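Ticket 164 – Erance dishwasher, drain fault at end of cycle
Status: Closed
Site: Varusthorpe, second-floor kitchen

Reported: Machine stops near the end of the normal cycle and shows a drain fault. Water left in the bottom. Restarting clears the message, but it comes back on the next load.

First visit, 9:15 a.m. Pulled the lower rack and took out the filter. Label paste and rice in the mesh. Cleaned and refitted. Ran a rinse – same fault at 98 percent on the progress display.

Checked the drain hose behind the unit. It had been pushed flat against the cabinet when the Jivex water softener went in. Moved the softener over and straightened the hose. The rinse finished, but draining was slow.

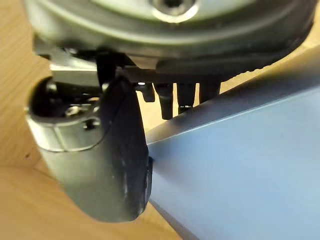 Does the drain pump need to be replaced?
Leave the pump in for now. It runs at normal volume and the impeller turns freely by hand. Slow draining with a good pump usually means the air gap or the sink connection.

Second visit, 2 p.m. Opened the air gap on the sink and found a plug of grease. Cleared it and flushed with hot water. Ran 2 full cycles, no fault, no water left in the bottom.

Parts: one hose clamp from the Mangundap order. The old one was rusted through.

Follow-up: kitchen users asked to scrape plates and rinse the filter weekly. A full cycle can take up to 5 minutes longer on the eco setting – this is normal, do not open a new ticket for it. Reopen this one if the drain fault returns before November.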